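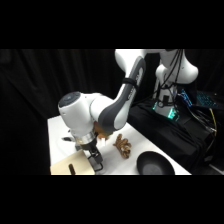
Mehwish Kiani wrote that her white table linen comes out of the drawer with tan lines along every fold, even though it was put away clean, and she wanted to know whether the drawer or the laundering is at fault.

In most cases it is the laundering, with some help from the drawer. Tan or yellow lines on stored white cloth have three usual sources: detergent left in the fiber, starch, and food oils that could not be seen when the cloth was folded. All three darken slowly in storage. The folds show it first, as air and wood vapors reach the outer edges of the stack before the inside.

Washing before storage

Use less detergent than the box calls for and add a second rinse. To check for residue, put the cloth in a basin of plain warm water and work it by hand. Suds or cloudy water mean another rinse. Fabric softener leaves a coating and should be skipped on anything going away for more than a month.

Treat oil before the cloth goes in the water. Butter, salad dressing and the grease from rolls and pastry are nearly colorless when fresh. Hold the cloth up to a window: oil spots pass light differently from the cloth next to them. Rub a little plain dish soap into each spot from the back, wait 8 minutes, and wash as hot as the care label allows.

Do not use chlorine bleach on linen or on blends you can't identify. It weakens linen, and it can turn some finishes yellow for good. Oxygen bleach, the powdered kind, is slower and safer. Dissolve it fully before the cloth goes in. Undissolved grains leave small rough patches.

Do not starch before storage. Starch yellows, cracks along folds and feeds silverfish. Starch on the day of use.

Drying and pressing

Linen irons best while damp. If it has dried all the way, sprinkle it, roll it in a towel and leave it for an hour. Spray bottles tend to wet one area and miss the next.

Iron the wrong side first, then the right side. Embroidered areas go face down on a folded bath towel so the stitches are not flattened. For a large cloth, set the board against a table and let the finished part feed onto the table. A cloth that piles up on the floor will need pressing again, and probably washing.

The cloth must be fully dry before it goes into a drawer. An ironed cloth feels dry at the surface while the hems still hold water. Hang it over a rail overnight. Hems and corners, where the fabric is doubled, are where mildew specks start.

If you want a smooth table and the cloth has been folded, lay it out the evening before, mist the creases and flatten them with the palm, working from the center out. Low steam from an iron held just clear of the surface does the same job faster, provided the table finish is covered by a heat pad.
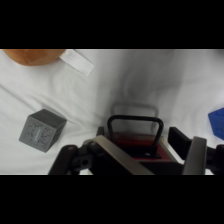 White cloth with soft folds and creases.

Under the cloth

A pad under the cloth stops sliding and keeps hot dishes from marking the table. Flannel with a rubber backing is common, but the backing can stick to a varnished top in warm weather. Plain cotton flannel, cut 2 inches smaller than the table on each side, avoids this. It slides a little more. Two strips of rubber mesh under the flannel cure most of that, and they should be lifted and wiped every so often.

Storage

Rolling is better than folding. Use a cardboard tube wrapped in acid-free tissue or in a piece of washed, unbleached muslin. Bare cardboard is acidic and will leave a tan stripe of its own. Roll the cloth with the right side out.

If there is no room for tubes, fold loosely and refold along new lines every 5 months. Fold in thirds one time and in quarters the next so the creases do not fall in the same place. Put a loose roll of tissue inside each main fold.

Raw wood drawers, cedar above all, give off vapors that stain white cloth. Line them with washed muslin or seal the wood with a water-based finish and let it air until the smell is gone. Do not store linen in dry-cleaner bags or sealed plastic tubs. A cotton pillowcase makes a good cover.

Cloths already marked

Soak in cool water first, for an hour, to lift loose starch and dust. Drain, then soak in oxygen bleach and warm water overnight. Almost all recent fold lines will come out in one or two rounds. Lines that have been there for years may only get lighter. Rinse well, and dry flat on grass or over a rail in full sun if the weather permits; August sun will do a fair amount of the bleaching. Brown spots with a sharp edge are more likely rust, and oxygen bleach will not move them. Those need a rust remover made for fabric, tested on a hem first.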